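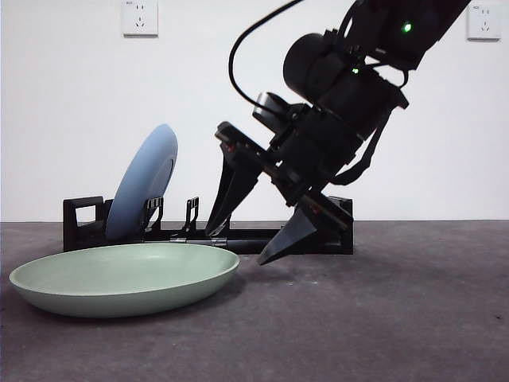
Apr 13, 2023

Oat drink chocolate, filling trials, continued from the last page.

Goal is still a soft center that contains no milk, no nuts and no soy, and that holds its shape when cut. The coconut cream version works but everyone who tastes it says coconut first and chocolate second, so I want a base that stays out of the way.

Chocolate for all of today's batches is the Mundard dark drops, the ones with sunflower lecithin. I went back and read the label on the new case before opening it. Ingredients unchanged, but the "may contain" line now lists hazelnut, which it did not on the old case. That rules it out for anything we would hand to a person with a nut allergy. Used it anyway for texture work and marked the bowls. Wrote to Caldeira to ask if their drops come off a separate line. No answer yet.

Batch A. Oat drink straight from the carton, warmed, poured over the drops, left alone, then stirred from the middle out. Came together fine, shiny, no graininess. Set overnight in the fridge it was closer to a thick sauce. Would not cut. Tastes good. Possibly a spoonable thing in a jar, but that isn't what we are after.

Batch B. Same oat drink, reduced in a wide pan first. I started with 163 grams and took it down to 90. It gets gluey fast near the end and catches on the bottom if you look away. Strained it. The filling was firmer and cut with a warm knife, though the edges slumped after an hour on the bench. There is a cereal taste now, like the milk left at the bottom of the bowl. Not unpleasant with a pinch of salt. Too strong for the orange flavor.

Batch C. As A, plus deodorized cocoa butter melted in with the drops. Split. Oil ring at the edge of the bowl within a minute. I added a splash of warm oat drink and used the stick blender and it came back, but I don't trust it. Probably too hot when I combined them. I did not write down the temperature of the cocoa butter, so that has to be done over.

Batch D. As C, cocoa butter cooler, and blended from the start. No split. Set firm overnight, clean cut, held its corners. Melts a little slower than the dairy version and leaves a slight waxy feel at the back of the tongue. Best of the four. Next time I would cut the cocoa butter by a third and see if the wax goes away before the shape does.

Flavor oils: the peppermint from Witstead is in a sunflower carrier, confirmed on the spec sheet. The orange sheet only says "vegetable oil." Asked them for a proper breakdown. Until it comes the orange stays off the bench — that includes the half bottle in the door of the small fridge.

Also tried 2 molds of the rice powder "milk" chocolate that was left over. It is still sandy. Longer grinding helped a little. The color is nice and pale. I would put this one down for now and come back to it in May, when the grinder is back from repair.

Cleaning note: the fine strainer had dried filling under the rim again. Soak it before it goes in the wash.

Tasting is in the shared sheet under Ikutby, same tab as the coconut trials. Only 6 scores in so far, D ahead of B, A marked "nice but what is it."

To do
Repeat D with less cocoa butter, log all temperatures
Repeat C once, slower
Chase Caldeira about the line
New label photo for the Mundard case into the allergen folder
Keep one piece of D back, wrapped, at room temperature, and check it for bloom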